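Section 4: Bagging small items

The Roltau clear bag is meant for small things you would like to find again. It stands up by itself if treated kindly, and lies down if it isn't.

Before you start

Work on a flat table with the bag and one item on it. Everything else, including your tea, can live somewhere else for the time being. New bags arrive folded and hold a grudge about it, so leave yours open overnight if the walls cling together.

Opening the bag

1. Put the bag on the table with the trimmed edge at the top.
2. Run a finger along the inside of the trim until the two sides part. Blowing into the bag also works, though it does little for your dignity.
3. Press the bottom outwards from the inside, then let go. The bag should stay up.
4. If it flops, go back to step 3 and press the corners harder.

Note: The trim will not sit in a straight line. It waves. Customers have written to us about this, and Halyna Symonenko has replied to every one of them that a wavy edge closes as well as a straight one.

Putting the item in

5. Leave small items in their own wrap, particularly anything round. Loose wrap is fine - tuck the ends underneath.
6. Set the item down to the right of the bag, or to the left if that is your better hand.
7. Hold the trim open on the far side and lower the item in. Dropping it from a height saves no time and usually knocks the bag over.
8. Let the item settle on the bottom before adding a second.

Caution: The bag is clear, so it is easily mistaken for no bag at all. Do not put it on the floor.

Caution: Keep bags and loose wrap away from babies and small children.

Creases

Light crumpling of the walls is normal and does not weaken them. Do not iron the bag. Bogdan Kubiak ironed one for us in February, and we now have a new iron. A cloth wrung out in warm water will ease the worst creases, given an afternoon.

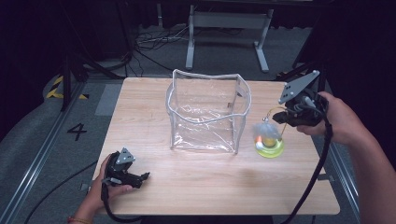

Fig. 2. Bag standing open, wrapped item to its right (steps 3 to 6).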